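Home | Catering Kits | Manuals | Spares | Contact
Print this page | E-mail this page

Durkia Buffet Set: Set-Up Guide
Section 5. Laying the snack table

Read this section before you put anything down. Angharad Gittins, who wrote the first version, put everything down and then read it, and most of the notes below are the result.

Before you start

You will need the beige serving tray, the two round wicker baskets, the white snack tray and the clear two-tier bottle rack. The rack is part no. 556 in the spares list. Wipe the tabletop and let it dry. Wicker remembers spills for years.

5.1 Placing the rack

1. Peel the film off both tiers of the rack. There is film on both sides of the acrylic. Yes, the underside too.
2. Stand the rack toward the back of the table, with the low tier facing the guests.
3. Load the upper tier first, three bottles, then three on the lower.
4. Turn the bottles so the logos face out. You will be asked to do it eventually, so you may as well do it now.

CAUTION: Do not slide a loaded rack. Unload it, move it, and load it again. Everyone slides it once.

5.2 Tray and baskets

1. Set the beige tray in front of the rack, long side toward you. Leave enough space to lift bottles out without dragging a sleeve through the egg salad.
2. Put one basket to the right of the tray and leave it empty for now. Late arrivals always bring rolls.
3. Put the other basket on the left for anything wrapped in foil. Fold the foil seams underneath, or the first guest will open every parcel to see what it is.
4. Stand the white snack tray behind the left basket. Packets go in upright if they will, and in a heap if they won't.

Note: Keep the snack packets closed until serving. Crisp things have about as much resolve as the rest of us in a warm room.

5.3 Sandwiches

Cut into triangles. Squares are permitted, but they look like lunch. Fillings with some red and green in them show up well against pale bread and a beige tray, which is otherwise a lot of beige.
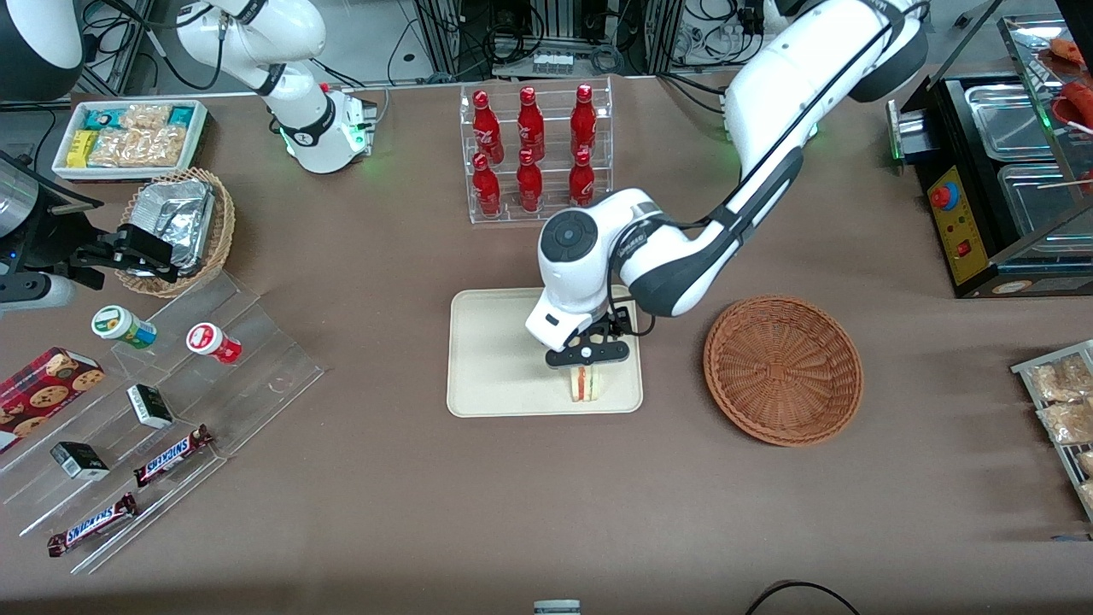
5.4 Filling the tray

1. Work from the far rim toward the near one.
2. Hold each sandwich by its sides and lower it straight down. Dropping it, even from a small height, rearranges the filling.
3. Stand the triangles with the cut edge up and lean each on the one before. The first has nothing to lean on and will need a word.
4. Stop when the tray is full. The raised rim is there to stop sliding and should not be read as an invitation to build upward.

CAUTION: Do not leave filled sandwiches out for more than 40 minutes.

Last revised 21 Jan 2018

Back to top | Previous section | Next section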